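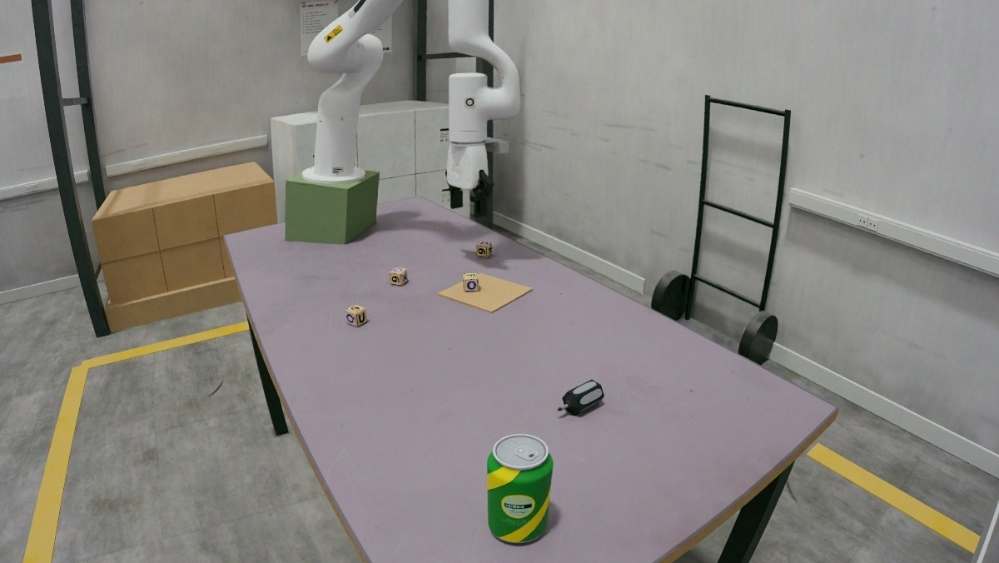 Long table, lavender top, tan edging.

Ornero Furniture Color Names, v3

README / data card. Read the known problems part before you use this for anything.

What it is
A list of color names people gave to furniture finishes. 1279 rows in the raw file, 1051 after cleanup. One row = one person naming one swatch. English only. Swatches are flat color chips on a gray page, no wood grain, no fabric.

Why
Paint names are well covered already. Furniture finishes not so much. Shops call the same green "sage", "moss", "eucalyptus", and search boxes don't match them up. Wanted a small list to test synonym matching for the Dillon catalog search. Grew a bit from there.

Files
names_raw.csv - everything as typed, including junk
names_clean.csv - use this one
swatches.csv - swatch id, hex value, group
merge_rules.txt - what got merged into what
old/ - v1 and v2, kept for people who pinned to them. Don't start here

Columns in names_clean.csv
row_id - integer, not continuous, gaps are rows that got dropped
swatch_id - joins to swatches.csv
name_typed - lowercased, otherwise untouched
name_merged - after the merge rules
part - top, leg, edge, or blank if no part was given
confidence - 1 to 5, self rated. Lots of 3s

How it was collected
Web form, open through March. Each person got 25 swatches in random order, could skip any. Free text box, no suggestions. Half the form said which part of the furniture the color was for (top, legs, edge), other half didn't. People do name things differently when they know its a table leg. Darker greens especially.

Cleanup
- blank answers out
- single letters and keyboard mashing out
- brand paint names out
- spelling fixed in name_merged only ("lavendar", "lavander" -> lavender)
- "light X" and "pale X" merged. Argued about this one. Undo it with merge_rules.txt if you disagree
- gray/grey merged to gray 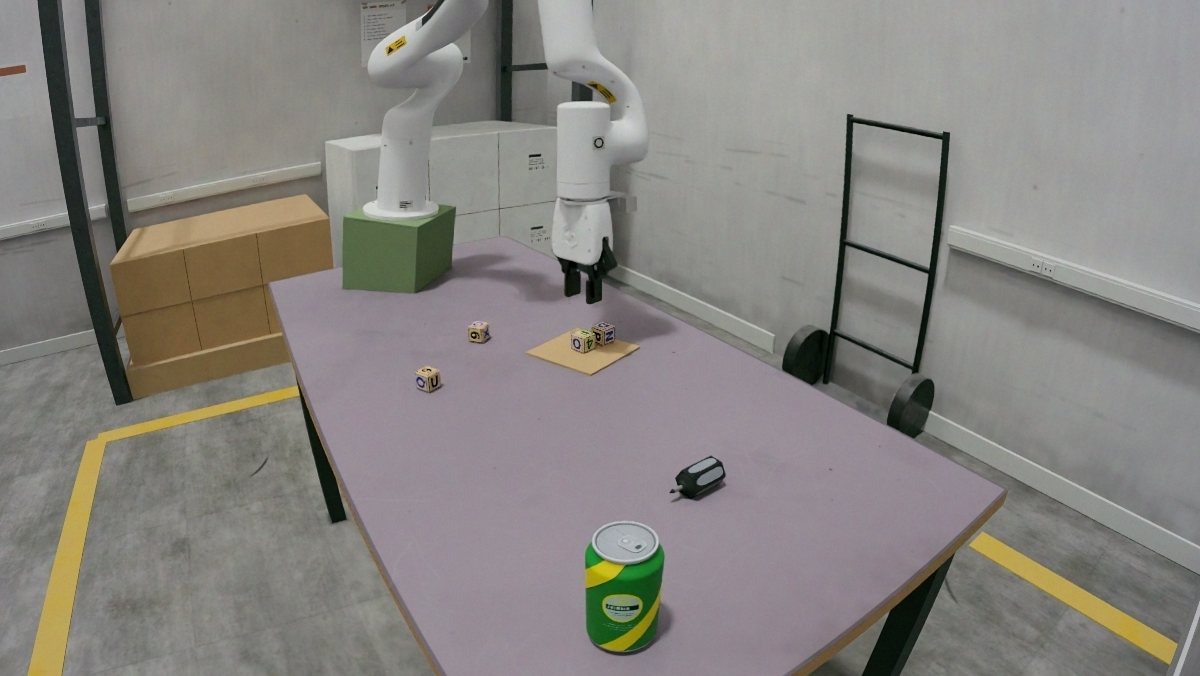
Lavender top on dark green legs, letter blocks on the tabletop.

Groups
Purples, greens, tans, whites, other. Purples are the messy ones: lavender, lilac, periwinkle, "dusty purple", all on the same swatch. Tans almost as bad. Whites mostly just "white" and "off white", not very intresting.

Known problems
- Screens weren't calibrated. No way around that with a web form.
- Two swatches in the green group have nearly the same hex. Left in, handy for checking consistency.
- Confidence column missing on the earliest rows, form bug. Blank, not zero!
- No color vision question was asked. Should have been.
- Prirnonska style names (the two-word ones, "fog oak" etc) show up more than you'd expect, some people clearly had a catalog open.

Don't use for
Color matching, print proofs, anything where the hex has to be right. It's a word list.

Versions
v3 - part column added, merge rules moved to their own file
v2 - Sikder batch added, duplicates removed
v1 - first upload

License
Free to use and change, keep this readme with it. Hosting is paid up to 2032 so links should hold till then.

Todo
- fabric swatches
- seperate file for two-word names
- redo the tans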